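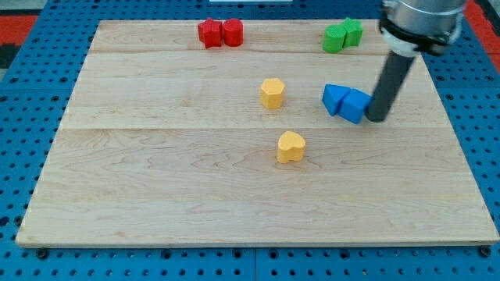 Blocos de madeira coloridos sobre uma tábua clara de bordo.

Abril de 2021

Quem me lê há algum tempo sabe que tenho um fraco por brinquedos de madeira (a minha sala que o diga), por isso imaginem a minha alegria quando soube que a Mabuza vai mesmo abrir a sua ludoteca de empréstimo! A inscrição começou esta semana e eu já fiz a minha, claro.

A ideia é simples: em vez de comprar um jogo que os miúdos largam ao fim de quinze dias, levamos para casa, ficamos com ele três semanas e devolvemos. Funciona como uma biblioteca, só que com puzzles, jogos de encaixe, pistas de berlindes e caixas de construção. O catálogo de arranque tem 1563 peças, entre brinquedos soltos e conjuntos, e 105 jogos de tabuleiro para os mais crescidos. Quase tudo em segunda mão, doado por famílias do bairro ou vindo da antiga loja Rarka, que fechou no inverno e deixou o stock praticamente inteiro.

Falei ao telefone com o Gerardo Tagle, que anda nisto desde o primeiro dia e passou os últimos meses a lixar, colar e voltar a pintar. Contou-me que o mais difícil foram os conjuntos incompletos. "Chegam-nos caixas lindíssimas a que faltam duas ou três peças, e uma criança dá logo por isso", disse-me ele. A solução foi pedir ajuda à Puvum, uma pequena carpintaria que refez à mão as peças em falta para 38 conjuntos. Fiquei com vontade de ir lá espreitar a oficina, confesso, mas isso fica para outra altura.

E os preços? A quota anual é de 92 euros por família, com empréstimos sem limite, desde que não se levem mais de quatro coisas de cada vez. Quem doar uma caixa de brinquedos em bom estado paga metade no primeiro ano. Eu vou aproveitar, que tenho ali dois comboios e uma quinta inteira a ganhar pó em cima do armário (a minha filha ainda não foi informada, não lhe digam nada!).

Por causa das regras de higiene, tudo o que é devolvido fica uns dias de quarentena e é limpo antes de voltar à prateleira. As recolhas fazem-se só com hora marcada, à porta, e escolhe-se a partir da lista que eles mandam por email. Tenho pena, porque metade da graça era ver os miúdos a remexer nas prateleiras, mas o Gerardo garante que abrem a sala assim que for possível.

Há ainda um segundo ponto de recolha em Asstead, para quem vive do outro lado do rio, mas esse só arranca mais para o fim do mês. As inscrições fazem-se por telefone ou por email, de manhã. Eu já pedi uma pista de berlindes e um jogo de equilíbrio, e depois conto-vos como correu.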